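Sorting fruit on the kitchen table

Spread a cloth first so nothing rolls or bruises. Dried dates keep for months, so do the tangerines and tomatoes before anything else, and get leafy greens into the fridge the same day.
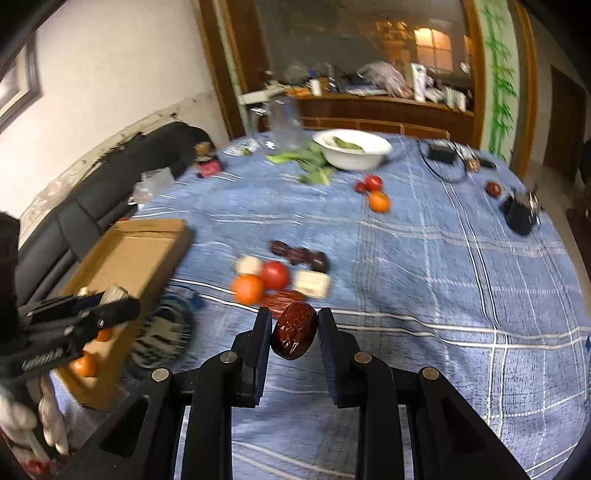 Dates, tangerines and tomatoes on a plaid cloth.

A shallow cardboard tray is good for mandarins. Keep them one layer deep and leave gaps.

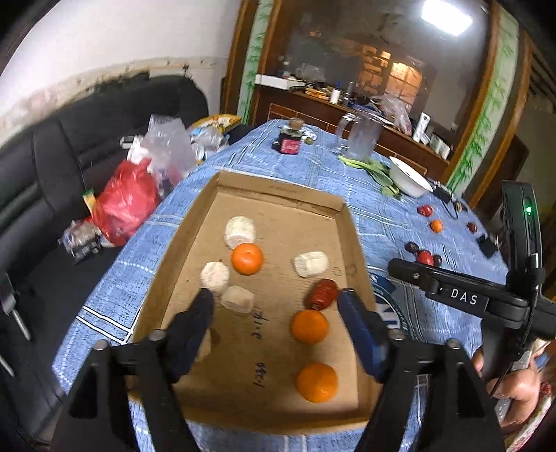

Check the fruit every 5 days and take out any soft ones. Change the cardboard if it gets damp.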